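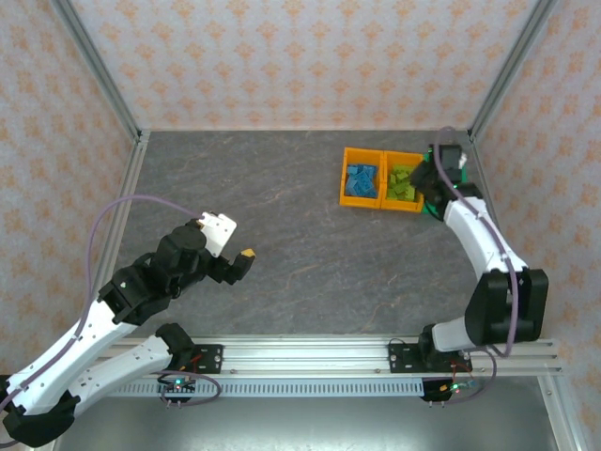
Stirkberg shops doubt new bin charge

Stirkberg will start charging shops by the bin in May, and the town says it will cut waste. Traders have heard that before. The last plan, run by hauler Sarpong, was meant to save 200 tons a year. It saved 77.

Under the new deal with Iltar, each shop gets one free pickup a week and pays $6 for any extra.

"They keep changing the price and calling it green," said Philomena Bonsu, who sells fabric on Dinska Street. She wants to see the contract - so far the town has released five pages of it.
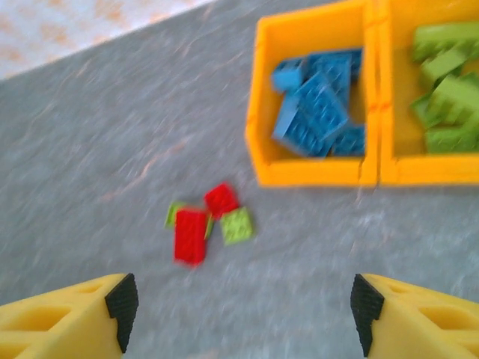 Gray speckled surface with a patterned area beyond it.

Town spokesman Mansa Annan said the rest would follow "in due course." He gave no date.

Get our morning newsletter. By signing up you accept our use of cookies.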